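Módulo 3. Preparación del dormitorio individual: estructura, colchón y ropa de cama
Curso de Mantenimiento y Atención de Alojamientos -- Residencia Nygård
Apuntes para el alumnado. Revisión de agosto.
Docente responsable: Octavio Quiroga

1. Objeto del módulo

El presente módulo trata de la revisión y el arreglo de una habitación con cama individual, desde el mueble desnudo hasta la colocación de la última prenda. Se da por conocido el contenido del módulo anterior (ventilación, suelos y retirada de residuos), que no se repetirá en el aula. El alumnado deberá acudir a la sesión práctica con la ficha de habitación ya leída y con calzado cerrado.

La ficha de habitación se cumplimenta siempre en el mismo orden: estructura, base, colchón, ropa de cama, objetos del ocupante. Las anotaciones se hacen a lápiz durante la visita y se pasan a tinta en la oficina antes de las 14:00.

2. La estructura de madera

Los muebles de dormitorio de la residencia proceden en su mayor parte del proveedor Kustedley y se entregan desmontados. Un mueble de madera maciza admite varios montajes a lo largo de su vida útil, siempre que los orificios de unión se conserven limpios y el tornillo entre recto. El deterioro suele comenzar en la unión entre el larguero y el poste, donde se concentra el esfuerzo cada vez que una persona se sienta en el borde de la cama.

Durante la revisión se comprobará lo siguiente:

Holgura. Se apoya una mano en el poste y la otra en el travesaño, y se ejerce una presión moderada en sentido lateral. Todo movimiento perceptible se anota, aunque parezca leve.

Orificios. Un orificio a la vista puede corresponder a una posición de montaje alternativa o a un tornillo perdido. Antes de anotar una falta debe consultarse la hoja de montaje del modelo.

Superficie. Se pasa la palma, sin guante, a lo largo de las aristas. Las astillas se lijan en el sentido de la veta con grano fino y el polvo se retira con un paño apenas humedecido.

Piezas sueltas. Los tacos, cuñas y recortes que se encuentren junto a un mueble no se desechan hasta haber identificado su procedencia. Se guardan en una bolsa rotulada con el número de habitación.

No se apretará ningún tornillo con herramienta eléctrica. La madera clara de veta recta cede con facilidad bajo un par excesivo, y un orificio pasado de rosca obliga a rellenar con espiga y cola, operación que corresponde al taller de Nondham.

3. Separación respecto de la pared

Entre el mueble y la pared debe quedar espacio suficiente para que pase la mano abierta. Se evita así la marca de roce en la pintura y se facilita la limpieza del zócalo. Cuando dos muebles se sitúen uno junto a otro, el tramo de pared comprendido entre ambos se limpiará en la misma visita; en las paredes de tonos grises pálidos conviene mirar la superficie de costado, con luz natural, pues la sombra de los propios muebles oculta las rozaduras.

4. Colchón y ropa de cama

El colchón delgado es el adecuado para camas de uso infantil y juvenil con larguero visto. Debe asentar en toda su longitud, sin montar sobre el borde. La etiqueta del fabricante se deja en su sitio y se usa como referencia para el giro: el colchón se gira de cabeza a pies cada 3 meses, y el cambio de posición se consigna en la ficha.

En lo que respecta a la ropa, la residencia permite que el ocupante aporte la suya. El personal la coloca con el mismo cuidado que la propia del establecimiento, respetando estas indicaciones:

La funda o cubierta estampada se extiende desde los pies hacia el cabecero y se alisa con el antebrazo.

La manta adicional se deja doblada en capas planas sobre la cubierta.

La almohada se apoya contra el cabecero, con la abertura de la funda hacia el lado contrario a la puerta.

Los peluches y demás objetos personales se devuelven al lugar en que se encontraron. No se ordenan por tamaño ni se trasladan a una estantería.
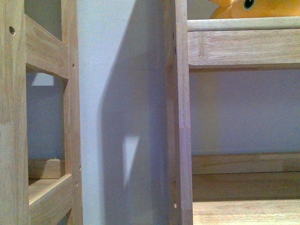
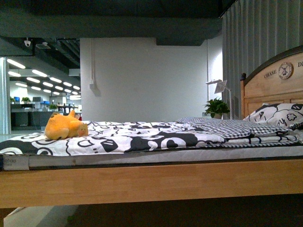
Sigrun Sjögren objetó, al revisar estos apuntes, que la norma sobre los peluches resulta demasiado rígida: en su opinión, si el animal queda a los pies de la cama y la manta ha de airearse, lo razonable es subirlo a la almohada y dejarlo allí. Añadió que en las habitaciones infantiles la cama se deshace por completo a media tarde y que la posición exacta de cada objeto importa menos que el hecho de que ninguno falte. La observación se recoge para su debate en el aula. Entre tanto, rige la indicación del apartado 4.

5. Cabeceros decorados

Algunos cabeceros llevan rótulos pintados o emblemas. Estas superficies no admiten productos abrasivos ni alcohol. Se limpian con paño seco de microfibra y, si hubiera grasa de manos, con una solución muy diluida del jabón neutro Flulleo, probada antes en la cara posterior. Los remates de los postes se revisan a mano: un pomo flojo en una habitación infantil se retira y se comunica el mismo día.

La moldura curva acumula polvo en el canto superior. Se limpia antes de hacer la cama y nunca después -- error frecuente en las primeras prácticas, que obliga a sacudir de nuevo la almohada.

6. Ejercicio práctico

Por parejas, el alumnado dispondrá de 20 minutos para revisar un dormitorio y rellenar la ficha. Una persona inspecciona y dicta; la otra escribe. A mitad del ejercicio se intercambian los papeles. No se permite mover los muebles sin la presencia del docente.

Se valorarán la precisión de las anotaciones y el estado en que queda la habitación. Una ficha que diga «todo correcto» sin más detalle se considerará no presentada.

7. Material necesario

Ficha de habitación, lápiz, paño de microfibra, lija de grano fino, bolsa rotulable y llave hexagonal. Las hojas de montaje se consultan en la carpeta 1453 de la oficina y no pueden salir de ella. Las fichas completas se depositan en la bandeja del módulo al terminar la sesión.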